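Building Envelope, Unit 4: Air Barriers and Vapor Control
Notes by Helmut Baumgart
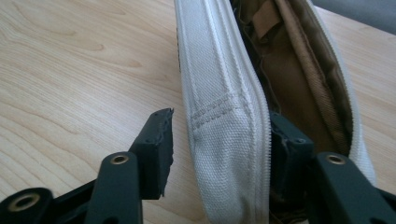

Air leakage carries far more moisture into a wall than vapor diffusion does. The two are treated separately in design.

Air barrier: must be continuous across walls, roof and foundation. Check the joints at window frames, pipe entries and the roof-to-wall line first.

Vapor retarder: in cold climates, placed on the warm side of the insulation. Avoid 2 low-permeance layers in one wall, as water trapped between them dries slowly.

Blower door test: run at 50 pascals, all exterior doors and windows closed, interior doors open.

Reading for next session: Tiedemann, chapter 12.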